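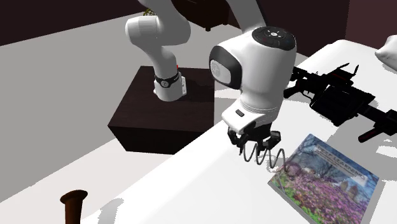
Source: Kireo simulation output, Zukuvcombe. Rendered scene.

Kireo: progress report to the Fuvden Fund
Period ending December
Prepared by Makis Spanos, project lead

Summary

The project ran 2,194 simulated trials in this period against a stage target of 2,000. We have had to withdraw 201 of them following a fault in the way the simulator decides that an object has been put down. That leaves 1,993 valid trials, so the stage target has been missed by seven. The withdrawn trials will be run again before the next report. The full target of 3,000 trials by the end of the grant is unchanged, and we are not asking for more money or more time.

The fault was in software only. No physical arm was running at any point in the period.

Work done

All the work reported here is tabletop pick and place. The arm is asked to pick up one named object from a table that has other things on it, move it to a named place and let go. Each trial uses a fresh layout. The objects are deliberately mixed in size and shape, from large flat ones such as a book to small awkward ones such as a coiled spring, and the planner (Drakos) is given the same instructions whichever it is dealing with.

The first part of the period went on the layout generator, which was producing too many tables where the target object could not be reached at all. That is now sorted out. The generator checks reach before a trial is accepted, and a layout that fails the check is thrown away before it is counted.

The remainder went on the trials themselves. The boxes, books and other solid shapes caused few problems. The thin and open shapes were slower, as we said in the last report they would be. Most failed grasps were ordinary ones where the jaws closed in the wrong place or knocked the object over.

The fault

A trial is marked as a success when the simulator reports that the object is touching the target surface and has been released. We found trials marked as successes in which the object was still attached to the gripper.

When the jaws pick something up, the simulator ties the object to the gripper so that it does not jitter loose while the arm moves. The tie should be removed when the jaws open. For objects with gaps in them, such as the spring, the tie was sometimes left in place after the open command. The release was recorded when the command was sent, without any check that the tie had gone. If the object then brushed the target surface, both conditions were met and the trial was scored as a success. The arm would lift away with the object still hanging from it.

The rendered scene at the top of this report has the spring below partly open jaws, just above a book on the table. A position like that looks much the same whether the object is tied or not. A person going through single stills would not have picked the fault up from them, and we did not.

How it was found

The success rate for the spring was better than for a plain box of similar size. That was the wrong way round. I played back a batch of the spring trials from start to finish and in several of them the object left the table again with the arm after the score had been recorded. We stopped the run the same afternoon.

We then went back through every trial in the period, using the recorded positions, and pulled out each one where the object moved with the gripper after release had been logged. That gave the 201. Not all of them had been scored as successes. In some the object never touched the target and the trial was correctly marked as a failure, but we have withdrawn those as well, as a stuck object is not a fair test of the planner either way.

The check could miss a trial where the arm did not move after release. We looked for trials of that kind and found none.

Safety

The Fund asked us last year to report anything in simulation that would matter on a real arm. This does, in one respect. The planner treats the gripper as empty once release is logged, and from then on it allows faster moves and passes closer to other objects. With something still held, those moves are not safe. In the simulator the result was objects dragged across the table and, in a few trials, a held object pushed into its neighbour.

We have therefore changed the planner as well as the scoring. It now stays at carrying speed, with the wider clearance, until a separate check says the jaws are empty. This makes every trial a little longer. We intend to keep it when we move to hardware, where the check will have to come from a sensor on the gripper. That sensor is not yet chosen.

Repairs made

Release is now logged only when the tie has been removed and the object has stayed put while the gripper moves clear.

A trial in which the tie fails to clear is stopped, marked as void and left out of the totals.

Objects with gaps use a simplified solid shape for contact during grasping. The rendered shape is unaffected.

Playback of a sample from each batch, start to finish, is now part of the weekly work. It was dropped earlier in the project to save time, and that was my decision.

The first two changes have been tested against the withdrawn trials and caught the fault each time it came up. The third is newer. It works for the spring but we have not yet tried it on everything in the object set.

Effect on earlier results

The figures in the previous report came from solid objects only and were produced before the tie was introduced. They stand. The interim success rates sent to the Fund by email during this period included the affected trials and should not be used. Corrected tables will be sent separately, once the repeat trials are finished.

Next period

Repeat the 201 withdrawn trials on new layouts.
Finish testing the simplified contact shapes on the rest of the object set.
Continue towards 3,000 valid trials.
Choose a gripper sensor, and send the Fund a short note on cost before anything is ordered.

Spending is within the approved budget. The repeat trials use computer time already paid for. Staff time spent tracing the fault has been taken from the hours set aside for the hardware move, which will now start later than planned but still inside the grant.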